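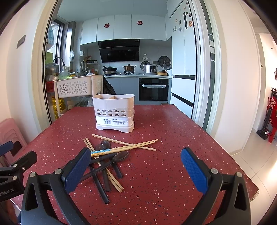
Utensil holder and unsorted utensils on the red table, Olluvdale series.

Olluvdale Table Utensils: Data Card

Version 4, released 8/19/21
Maintained by the Segers Household Objects Programme

Summary

Olluvdale Table Utensils is a collection of colour photographs and short written records concerning the sorting of eating utensils at home. Each record deals with a tabletop, a utensil holder and a quantity of chopsticks and spoons that are to be placed in it. The collection was prepared for researchers in household organisation, for occupational therapy programmes, and for designers of kitchen storage.

The release contains 70 records. Of these, 41 concern mixed piles of chopsticks and spoons, and the remainder concern chopsticks only.

Contents of a record

A record consists of one or more photographs, a caption, a list of the utensil types present, and a free-text note. The note field may be blank. Captions are written by hand and follow the house style of the Programme. Spelling is Australian, and "colour" is the field name used throughout; scripts written for the earlier Rotulov release, which used "color", will need to be amended.

Objects

Holder. The holder is white plastic with two compartments and a base wider than the body. Oval ventilation holes run in rows along the front. In the photograph at the head of this card it has clear tape around its middle and a printed label with a barcode on the lower front. The text of labels is not transcribed in any record.

Chopsticks. Both wooden and black plastic chopsticks are included. The wooden ones are recorded as "plain" or "patterned"; a chopstick with a blue-and-white upper section is entered as patterned, even where its partner cannot be identified in the pile. Pairing is recorded only where two chopsticks match in material and finish and lie together or across one another.

Spoons. Spoons are translucent dark brown. Those with black handles are entered under the bowl colour, and the handle is mentioned in the note.

Table. The tabletop is dark red with small white and pale flecks. Users working on segmentation by colour are advised that dark plastic utensils offer less contrast against this surface than light wooden ones do.

Background. Where a kitchen is visible behind the table, it has not been blurred or masked. White upper cabinets, a black range hood and red double-happiness paper cutouts on the cabinet doors may be seen. These are entered in the background field and are not part of the sorting task.

Task definition

The task is to place every loose utensil in the holder, with chopsticks in one compartment and spoons in the other. The choice of compartment is left open. Chopsticks are to stand with the eating end upward, and matched pairs should go in together where this is practical. A utensil resting against the outside of the holder is treated as loose.

The order of sorting is not prescribed. Annotators were asked to note which utensils lay on top of others, as this affects what can be lifted without disturbing the pile.

Annotation

Records were annotated at the Bromen office in two passes. The second pass was carried out without reference to the first, and differences were settled by discussion. In seven records the differences could not be settled, and both readings have been kept. All seven concern whether a partly covered chopstick should be counted as one of a pair.

Known limitations

The range of objects is narrow. There are no forks, knives or serving utensils, and no holder of any other type. Results obtained with this collection should not be taken to represent kitchens in general.

Records do not state whether utensils had been washed or dried, and users should not infer this from the photographs.

Changes since version 3

The background field has been added. Captions have been shortened. Two spellings of "chopstick rest" have been removed from the vocabulary list, as the term is not used in any record.

Terms of use

The collection may be used for teaching and non-commercial research. Publications should cite it as "Olluvdale Table Utensils, version 4, Segers Household Objects Programme". Redistribution of individual photographs is permitted where the caption is retained. Corrections may be submitted to the Bromen office and will be considered for the next release, planned for November.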